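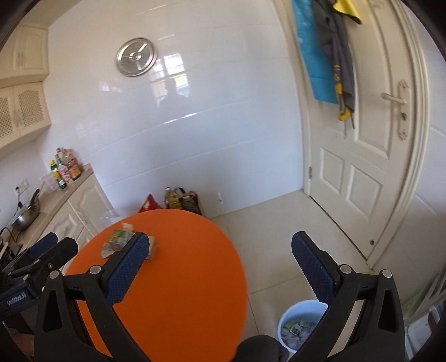 Gemeinschaftsküche im Haus Tatereck ist wieder offen

Tatereck, 2. Sep. 2025

Die Gemeinschaftsküche im Erdgeschoss vom Haus Tatereck kann seit dieser Woche wieder von allen Bewohnern benutzt werden. Sie war seit Mai geschlossen, weil eine Leitung unter der Spüle undicht war und das Wasser bis in den Flur gelaufen ist. Die Hausverwaltung Bedoya hat die Leitung erneuern lassen und danach auch den Abfluss geprüft.

Die Küche ist klein geblieben, und viel Neues gibt es nicht. Die cremefarbenen Schränke und die beige Arbeitsplatte hat man behalten, ebenso die großen weißen Fliesen an der Wand. Auch die runde Wanduhr aus Edelstahl hängt oben an den Fliesen. Eine Wohngruppe hatte vorgeschlagen, die Schränke in einer anderen Farbe zu streichen, aber dafür war das Geld nicht genug. Die Reparatur hat 596 Euro gekostet und wurde aus der Rücklage des Hauses bezahlt.

Am meisten freuen sich die Bewohner über den runden orangen Tisch. Er kommt aus dem Gebrauchtwarenladen Estard in der Nachbarschaft und hat 60 Euro gekostet. Der alte Tisch war eckig und stand immer im Weg, wenn jemand vom Herd zur Tür gehen wollte. An dem neuen wird schon fleißig gegessen und auch genascht – eine bunte Snackverpackung und ein Papiertuch liegen noch darauf.

Auf der Arbeitsplatte stehen wieder Flaschen und Gläser mit Soßen und Gewürzen, dazu ein durchsichtiger Messbecher und ein Wok mit langem schwarzem Griff. Saucen und Öl dürfen von allen benutzt werden, wenn kein Name auf der Flasche steht. Wer etwas leer macht, soll es bitte auf die Einkaufsliste schreiben. Für gemeinsame Einkäufe zahlt jede Wohnung im Monat 5 Euro in die Küchenkasse.

Neu ist eine kurze Küchenordnung. Nach dem Kochen werden Tisch und Arbeitsplatte abgewischt, und das Geschirr bleibt nicht länger als 30 Minuten in der Spüle. Verpackungen kommen in den gelben Sack, Kartons bitte flach machen und in die blaue Tonne im Hof bringen. Töpfe und Pfannen, die keinem mehr gehören, werden am Ende des Monats verschenkt.

Offen ist noch die Frage mit dem Kühlschrank. Der alte macht in der Nacht laute Geräusche, und einige Bewohner wünschen sich ein größeres Gerät. Die Verwaltung holt dafür im Moment Angebote ein. Eine Entscheidung soll beim nächsten Haustreffen fallen, zu dem auch die Nachbarn vom Haus Grustgate eingeladen sind – sie dürfen die Küche mitbenutzen, bis ihre eigene fertig ist.

Schlüssel gibt es wie früher im Büro von Bedoya.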